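6. Where the grasp holds and the label fails
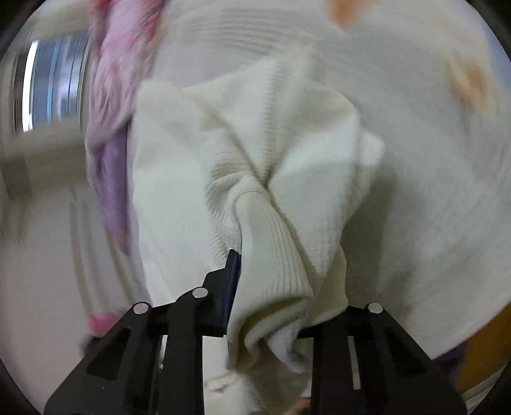 Vol. 19, No. 2, p. 231

Figure 6. Fingers closing at the sleeve cuff of a white knit sweater, with other fabrics behind it.

6.1 The fault

The Treltby policy was trained on 2,231 garment picks made with hand-held grippers. Engelbrecht and Quinlan reported it as safe to run without a person at the bench, on the grounds that a bad grasp would be caught by the finger-gap check before the arm began to lift. We ran it at the Lirska site for a month and do not think the claim stands.

The failure we saw most often was a plain one. The fingers closed on a cuff, the gap settled at a steady value, the check passed, and the arm lifted. At that point a second garment came up as well, or the knit went tight because part of it was still held under the pile. In neither case did the gap change by enough to raise a stop. The check answers one question, whether there is cloth between the fingers. It cannot say how much cloth, or what that cloth is joined to.

Figure 6 shows why we are wary of the grasp labels too. The rolled end of the cuff goes in between the fingers, the folds of the sweater run down to the same point, and a large white fabric lies behind. From a view like this one a labeller is asked to mark the pick as "single item" or "more than one". Siiri Laur and Telmo Montes each went through the same set of white-on-white picks, without seeing the other's marks, and they disagreed often enough that we stopped treating the label as ground truth. The original paper gives no agreement score for it. We asked for one in December and were told that the label had been "easy to judge", a view we do not share.

Motion blur makes matters worse. In Figure 6 the ribbing of the cuff is sharp while the cloth behind it is not, and it is the cloth behind that a labeller would need to read. Dropping blurred views from training, as has been suggested, would remove many of the picks in which the gripper is moving fast, and those are the ones we most want the policy to learn from.

6.2 What was changed, and what we doubt

Clindus, who supplied the arm, sent a lower limit for lifting force. With the limit in place the arm did stop on trapped knitwear. It also stopped on heavy items that were quite free, and the operators soon took to clearing the stop without looking – a worse habit than the one we set out to cure. Milagros Olmedo, who ran the later shifts, asked for the limit to be taken off, and we agreed on condition that a person stayed within reach of the stop button.

A slow first lift with a second force reading has been put forward by the Toledo group. It may help with trapped cloth. We see no reason to expect that it will help with two light garments held together, and the results shown so far are for towels only. Until it has been tried on mixed knitwear we would not count it as a safety measure.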